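Desov wrist-view episodes, release 2

README, last touched July 25, 2022

Hi! If you found this folder on the Diswood share and you're wondering why there are two releases and why the first one has a big "do not train" note on it, this file is for you. I'll get to the layout of the data further down, but the fault comes first. It's what everybody asks me about, and I'd like to stop retyping it in chat.

What went wrong

Release 1 had 524 episodes of a two-finger gripper reaching for flat panels, lining up on one edge, closing, and lifting. We trained on it, the policy looked fine in playback, and then on the real arm it started closing too early. It would get near a panel, shut its fingers on air, and carry on with the lift as if it had something. A couple of times it came down with closed fingers and pressed on the panel face until the force limit tripped. That part scared me a bit (the limit did its job, nothing broke, but I was standing closer than I should have been).

I spent way too long blaming the policy. I changed the learning rate, I changed the crop, I grumbled at the network. The problem was in the recordings. Our logger writes two streams, the wrist camera and the gripper state, and after a driver update the gripper state was getting stamped when it left the buffer and not when it was measured. When the buffer was empty you'd never notice. When the machine was busy, the two streams drifted apart by up to 8 camera frames. So the training data said "closed" over pictures where the fingers were plainly still open, and the policy learned exactly that. Garbage in, you know the rest.

How I found it

By looking! I should have done it on day one. I pulled up single wrist frames next to the logged finger width and went through them by eye, one episode after another, with a lot of coffee. A frame with open fingers and a big gap between them should not have a width near zero next to it. Once I'd seen it the first time I couldn't stop seeing it.

After that I wrote a small check (it's in tools, called width_check) that estimates the opening from the fingertips in the frame and compares it to the log. It flagged 39 episodes as badly off. I've looked at every one of those and the check was right each time, though I wouldn't trust it on frames where a fingertip is hidden.

What changed in release 2

The 39 bad episodes are gone. I tried to repair them by shifting the stream, but the drift isn't constant inside an episode and I didn't like the results. The rest were run through the check again and kept as they were. No frames were edited, cropped or recolored.

The logger now stamps at measurement time, and it refuses to start if the driver version doesn't match the one in the config. Kind of annoying when you just want to record something quickly. Leave it on anyway, please.

What's in the folder

episodes: one subfolder each, with the wrist frames, a state file and a short notes file
tools: the width check and a little viewer
splits: train and holdout lists, plain text
old: the release 1 lists, kept so that people can reproduce the failure if they want to

The state file has joint positions, finger width, a close command flag and the force reading. Widths are in millimeters. The close flag is what was commanded and the width is what was measured, so please don't mix those up (I did, for an afternoon).

Things I still don't love

The width check has trouble with dark panels. Our fingers are dark, the pads are dark, and when the panel behind them is dark too, the edge finder wanders off and latches onto a shadow. Strong light on the wall side makes it worse, because the exposure shifts and the contrast near the pads drops. For those frames I'd go by eye.

Pad wear isn't logged anywhere. If you compare early and late episodes and something looks different at the fingertips, that could be it.

The force reading is noisy under slow contact. Don't use it alone to decide whether a grasp happened.

Before you run anything on the arm

Set the speed limit to 10 percent for the first run of any new policy. Keep one hand on the stop button and the other one out of the workspace. If the fingers close before they're at the panel edge, stop right there and save the log, even if the next try looks fine. I let it go on "one more try" several times in release 1, and all I got out of it was a week of confusion.

Known gaps and next steps

The Drinmont recordings aren't merged yet. They use the same logger, so they need the same check first, and I'm hoping to get to that in August. If you have episodes from the old driver sitting on your own disk, run width_check on them before you send them to me. The viewer puts the logged width under each wrist frame, and a frame like the one at the bottom of this file should come with a width well above zero. If yours says closed, you've got the same bug, so send me the episode folder as it is and don't rename anything.
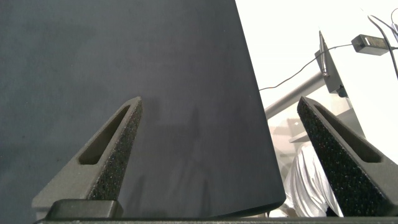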